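Radio Comedy and Its Listeners
Notes for Session 4: The Running Gag

Welcome back, everyone! Last time we got as far as the opening minutes of a half-hour comedy show, and how much work the announcer and the band had to do before anyone told a joke. Today we move on to the running gag, my favorite part of the whole course (I know I say that most weeks).

A running gag is a joke that comes back. It might be a squeaky door, a cousin who never arrives, or a sponsor's name that one character can't pronounce. The first time, it may get hardly a chuckle. By the third or fourth time the studio audience is laughing before the line is finished – listen for that on the Orncombe recording, about 15 minutes in, when all we hear is a pair of footsteps on gravel.
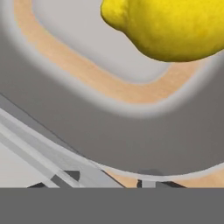

A lemon over a shallow dish, computer rendering.

Sound effects deserve a word of their own. Listeners at home had to build the whole kitchen or railroad car in their heads, so the effect had to be plain and had to come at exactly the right moment. A half second late and the laugh is gone!

For next time, please listen to both Prusness Playhouse episodes and read the Makhubela script in your packet, out loud if you have the house to yourself. Then write 200 words on one gag that returns at least twice. Tell me where it changes and who gets the last laugh. The longer paper is 1000 words and isn't due until August, so don't fret over it yet.

The listening room stays open until 9 p.m., and headphones are at the desk.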